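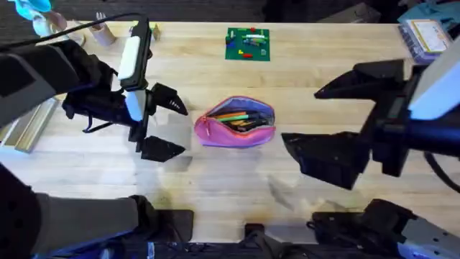

Two-arm zipper task, operator habits

Started by oogola, November 2022

oogola
I'm putting together instructions for people who will be recording demonstrations on our two-arm station. The task is a soft pencil case full of markers. It starts open on the table between the two grippers. One arm holds the case, the other takes the pull and closes the zipper. We drive both arms by remote control with a pair of leader arms.

I did 30 takes myself last week and kept 13. Most of the bad ones failed the same way: the case slides or rolls toward whichever gripper is pulling, and then I spend the rest of the take chasing it. How are other people teaching this one?

tinbender
Hold the fabric at the end where the zipper starts, right behind the pull. If you grip the middle of the case you're squeezing the markers, and they push the opening wider.

Also, go slower than you think you need to on the first inch.

m_vlach
I'd go the other way on speed. When operators crawl, you get long stretches where nothing moves, and the policy learns to sit there. We had that with a Grillo arm in August. It would reach the pull and stop. We cut the pauses out of the recordings and it got better, but it would have been easier to record them properly.

tinbender
Slow and stopped are two different things. I said slow.

m_vlach
Fair enough. New operators tend to do both, though.

oogola
Pauses are a real problem in mine. I stop before the grasp to check the wrist camera view. Would you throw those takes out or trim them?

m_vlach
Trim if the pause is at one point and the arms are really still. Throw it out if you were making small corrections the whole time.

awuor_s
Awuor Shemweta here, I run the operator shifts on the Nenis project. A few things from our instruction sheet:

Give every new operator 4 practice takes that don't get saved.
Pick which hand holds and which hand pulls, and keep it that way for the whole set.
If the pull slips out, go back and regrasp it in the same take. Keep that take.
Between takes, turn the case a little and move it a few inches. Don't put it back on a tape mark.

We ended up with 185 usable takes on a similar pouch, and the regrasps were worth more than the clean ones.

tinbender
I disagree on keeping the slips. You're showing it how to drop the pull.

awuor_s
You're showing it what to do after the drop. Ours drops it either way. Before we had those takes it would carry on along the zipper with nothing in the gripper.

zollik_user
Has anyone tried this by hand guiding? On our Zollik setup we just grab the wrist and move it. I find I can feel when the zipper catches, and I can't with a leader arm.

oogola
One arm, yes. With two I run out of hands, and my sleeves end up in the camera view. I do miss the feel — the first sign of a snag is the whole case lifting.

tinbender
Take half the markers out for the first set, then add them back. A full case fights you at the corner.

oogola
I'll try that tomorrow, and gripping behind the pull. I'm going with Awuor on the regrasps for now and tagging them so they can be pulled out later if they hurt.

awuor_s
Tag the ones where you switched hands too, if you have any in the 13.

oogola
Two of them. Tagged.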